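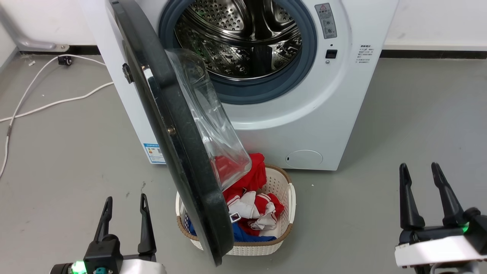

The job was to do a load of laundry the way the tenants on the third floor would want it done, and the company gave me 11 working days to say whether the machine could do it. Dreltton had sent me the offer in one page. Sit in the room, watch, write down every time you would have stepped in. I had run a laundromat on Orkenar Street for most of my life and had stepped in plenty. The washer was a white front loader with the door swung open, and the basket stood right below it, white plastic with a brown rim. On top was something bright red. Under that was a red-and-white thing with stripes, and at the bottom a piece of blue. I wrote on my pad: would sort first.

The engineer said sorting was not part of the test. The test was basket to drum, door shut, button pressed. Sorting was scheduled for July.

"Then the white panels on that one are going to go pink," I said.

"Maybe. It's all been washed before."

I wrote that down too.

The robot was called Fuklow, after the town where the arms were made. It had two black fingers on each hand and it used them like a person picking a hair off a coat. It went down into the basket, closed on the red cloth, and came up with a fold of it. The rest followed. It carried the red thing to the drum, let go, and half of it slid back over the rubber. It looked at this for a while. Then it pushed the half in.

That took 4 minutes. My mother could load that basket in one armful while talking to someone behind her.

I said so at lunch. The engineer did not argue. She ate her sandwich and told me the first version had taken most of an hour and had once put the basket in as well. I asked what it would cost to rent. She said the building's owners, a firm called Khosravi, had been quoted 1000 a month for the whole building. I worked out what I used to pay the woman who did the drop-off bags, and then I did not feel like talking for a bit.

By the second week it was better. It had learned to shake a thing before letting go, so the sleeves did not hang out. It still could not find a sock inside a pant leg. It did not check pockets. On Wed 12 April it washed a tissue I had put there on purpose, and everything came out covered in lint. The engineer peeled a piece off a shirt and asked whether I thought that was fair.

"People leave tissues in pockets," I said.

"How often?"

"Every day. Every single day there was a tissue."

She typed for a long time after that.

My last day was a Friday. I had 37 entries on the pad, and I read through them on the bus in. Most were small. Door not pushed until it clicked. Dropped a washcloth, did not see it. Used too much soap – though the soap was the engineer's doing. I was supposed to end with a yes or a no.

She let me load one myself before I left. I think she wanted the comparison. I knelt down, which my knees did not like, and picked up the pile. I went through the pockets without thinking about it. I pulled a striped shirt out and set it aside on the floor. The robot stood behind me with its hands up, waiting for me to get out of the way.

I shut the door and heard the click. The engineer asked what I had done with the striped one.

"That goes with the lights," I said.

She asked how I knew, and I started to tell her, and she said to wait while she got her laptop. We were there until past six. On the form, under the line for yes or no, I wrote: loads, yes. Laundry, ask me again in July.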